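4. Setting up a private co-op match

Terketti is the four-player defense mode in Flusix. The store page says you can be in a match in under a minute. You can, if you take the defaults, and the defaults are bad. Set aside 15 minutes the first time.

Before you start

All players must be on the same game version. The launcher shows a green check next to the version number, but the check only means the launcher has spoken to the server. Read the number itself and have everyone in the group read theirs out loud.

You also need the Bíró map pack if you plan to host on any of the harbor maps. Guests are supposed to be able to join without it. In practice, guests without the pack load in with no minimap, so treat it as required for everybody.

Hosting

1. From the main menu, open Play, then Co-op, then Private.

2. Pick a map. "Recommended" picks the map with the most open public lobbies, whatever your group's level.

3. Set the enemy budget. The slider goes from 1,000 to 2,000 points and starts at the top. Leave it at 1,000 for your first few matches. The tooltip promises that the budget "scales to team size." We tried it with two players and with four and could not tell the difference.

4. Turn off Auto-fill. If you skip this step, strangers will be dropped into your empty slots even though the lobby is marked private.

5. Choose a host region by hand. Auto has a habit of choosing the region of whoever joined last.

6. Press Create and copy the join code. The code is good until the lobby closes. Sending invites through the friends list also works, some evenings.

Note: Changing the map after the lobby is open resets steps 3 and 4 without a warning. Go back and check both.

Joining

1. Open Play, then Co-op, then Enter Code.

2. Type the code. Pasting adds a blank space at the end, and the game will tell you the lobby does not exist.

3. Choose a loadout before you press Ready. The loadout screen stays open after that, but changes made there are not saved.

Caution: Do not alt-tab during the loading screen. If the bar stops at 94 percent, wait. It looks frozen and usually isn't. Quitting at this point counts as leaving a match, and the penalty applies to private lobbies too – whatever the patch notes say.

Voice chat

The built-in chat runs on Estetti and is on by default with an open microphone. Switch it to push-to-talk under Settings, Audio, Voice. The noise filter next to it is described as "smart." It cuts off the first word of most sentences, so leave it off unless someone in your group has a loud fan.

After the match

Rewards for private matches are listed on the results screen at the full public rate. Compare that with your balance once you are back at the main menu.
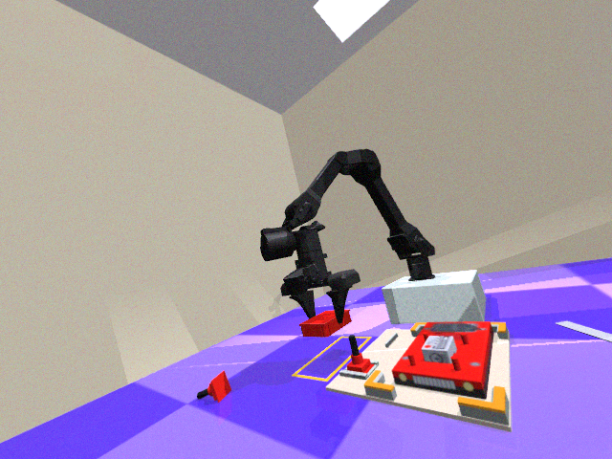 If the two numbers don't match, restart the launcher before you report it, as the balance sometimes catches up after a fresh login. If it still hasn't changed, take a screenshot of the results page under History and send it through the in-game form. Keep your own copy – History only goes back ten matches.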